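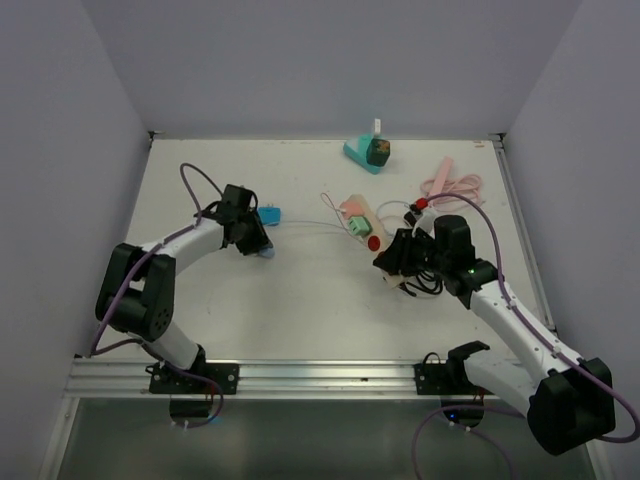
Bodora plug handling: README and data card
Version of Saturday, April 16, 2022
Maintained by Judit Szénási and Eetu Miettinen

What this is

A set of 880 two-arm episodes with plugs, adapters and charging cables, recorded by teleoperation, plus the training code for the Ramasamy policy. The earlier write-up from December said the policy "handles household wiring." We would not say that. It handles one table of it.

The result, and how far to trust it

The policy was run 50 times with known objects and finished 30 of those runs. Miklós Antal scored them from video, and he also collected a good share of the training episodes, so the scoring was not blind. A second scorer would probably move the number. We don't know in which direction.

Training ran for 4000 steps. We stopped there because the loss had flattened, and the loss tells you very little about whether a plug ends up where it should. Please don't read the step count as a recommendation.

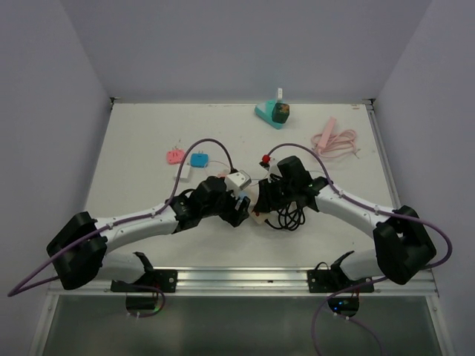
Occlusion is the problem we trust least to go away with more data. Much of the useful motion happens where the two grippers meet, and the hardware itself gets in the way. The right gripper has a tall black block on top and a tangle of black cable under it, close to the small parts being worked on. The pink USB cable off to the right is easy to make out by comparison — and of little help to a policy that needs to find a plug between two sets of fingers. Erzsébet Bakos thinks wrist views would fix most of this. There is no test of that in this release.

Known gaps

Lighting and wall color do not vary. Claims about new rooms are untested.
Success labels are per episode. There are no labels for single grasps.
Failed demonstrations were dropped before we took over the set, and we could not get them back.
The Tikwood baseline was tuned by us, for less time than our own method. Treat the gap between them as an upper limit.

Use

Fine for comparing imitation methods on the same split. Not suitable for any statement about electrical safety. Send corrections to Boglárka Boros, with the episode number.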